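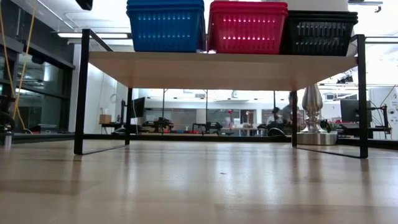
Blaue, rote und schwarze Kunststoffkörbe, gestapelt auf einem Regalbrett

Korbgreifen (Robotik)

11. November 2023
Von Gemma Santoro

Als Korbgreifen bezeichnet man in der Robotik das Aufnehmen, Versetzen und Entstapeln leerer oder gefüllter Körbe mit einem Greifer. Klingt nach einer Randnotiz, ich weiß, aber ich habe in Skirkham seit März kaum etwas anderes gemacht und könnte inzwischen stundenlang davon erzählen!

Greifertypen

Am weitesten verbreitet ist für solche Aufgaben der Parallelgreifer mit zwei Fingern. Sauggreifer scheiden bei Körben mit Schlitzwänden meistens aus (wo Löcher sind, hält kein Vakuum), und Mehrfingerhände können zwar alles Mögliche, kosten mich beim Einrichten aber regelmäßig den halben Vormittag. Verglichen habe ich zwei Fingersätze: den Rinaldi mit flacher Innenseite und den Ullness, der vorn eine kleine Hakennase hat. Beide passen auf denselben Flansch, das Umschrauben dauert 11 Minuten, wenn der Inbusschlüssel da liegt, wo er hingehört.

Griffstellen

Man unterscheidet den Randgriff, bei dem ein Finger innen und einer außen am Korbrand sitzt, und den Schlitzgriff durch die Wand. Der Randgriff ist mir lieber, er verzeiht ein paar Millimeter Versatz. Beim Schlitzgriff muss die Ausrichtung stimmen, sonst schiebt man den Korb bloß vor sich her, und zwar gern bis zur Tischkante.

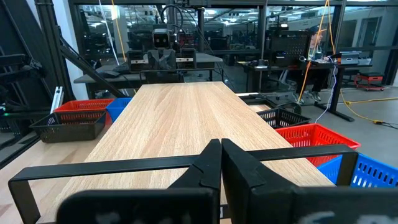 Die Handgelenkkamera hilft bei der Ausrichtung sehr, solange der Korb nicht zu nah ist. Kurz vor dem Zugreifen verdecken die Finger oft genau die Stelle, die man sehen möchte, deshalb lasse ich die letzte Korrektur ein Stück früher rechnen und fahre den Rest blind. Die Steuerung Mustis kann das von Haus aus, man muss nur den Menüpunkt finden.

Vergleichswerte

Insgesamt kamen 3.386 Griffversuche zusammen, davon gingen 623 daneben, die meisten beim Entstapeln. Ineinandersteckende Körbe klemmen nämlich, und dann kommt der untere einfach mit hoch. Der Ullness war beim Stapel klar besser, auf dem Tisch lag der Rinaldi vorn. Yvette Campbell hat dieselbe Reihe mit langsamerer Schließbewegung wiederholt und bekam beim schwarzen Korb über 23 Prozent weniger Fehlgriffe, bei Rot und Blau fast keinen Unterschied. Warum ausgerechnet Schwarz? Ich tippe auf die Kantenerkennung, Yvette auf das Licht.

Offene Punkte

Gefüllte Körbe fehlen in der Reihe noch ganz, ebenso der Griff mit zwei Armen. Für den brauche ich erst einen zweiten Fingersatz von Ullness.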